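Workshop notebook, October, 9.40 am

Tower from the Rilville batch, on its side on the slotted table with the panel off. Plan for this one is the usual: drive, memory, small boards, then whatever is left goes back on the shelf as a bare case. Asset sticker from Tuvetti reads 3,789 in our log. Matched it before starting. 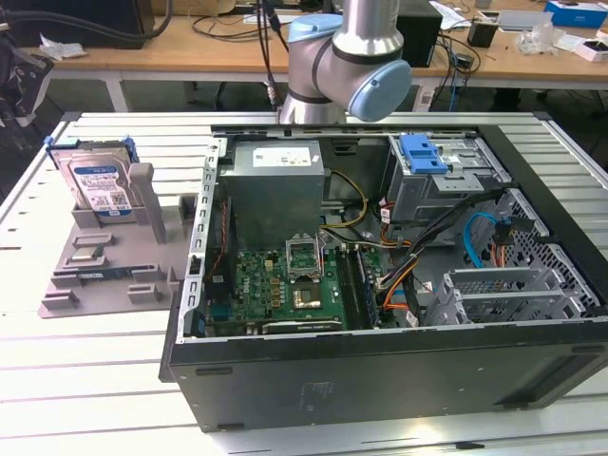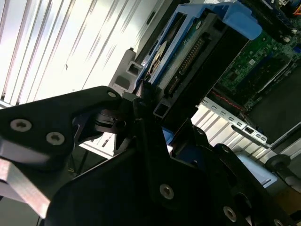 The blue caddies again. Note from Mokoena, pinned in the log this morning, asks that we stop pulling the caddies off the drives before they are booked in, as two turned up last month with no way of telling which case they came out of. Leave the blue plastic on until the serial is in the sheet, it says, and put the caddy back in its own tower if the tower is being resold. Fair enough. Will do it that way from now on.

Other things:

CPU socket is empty and the bracket was up. Logged as no processor. Check the pins under the magnifier before anyone calls the board good.

Power supply stays in for now. Bustton want cases with supply fitted and pay a bit more for them.

SATA cables go in the grey tub, colour doesn't matter.

Batch total stands at 200 towers. We're low on antistatic bags, the large size. Order more before the next pallet comes in.

Stopped for tea at 10.30.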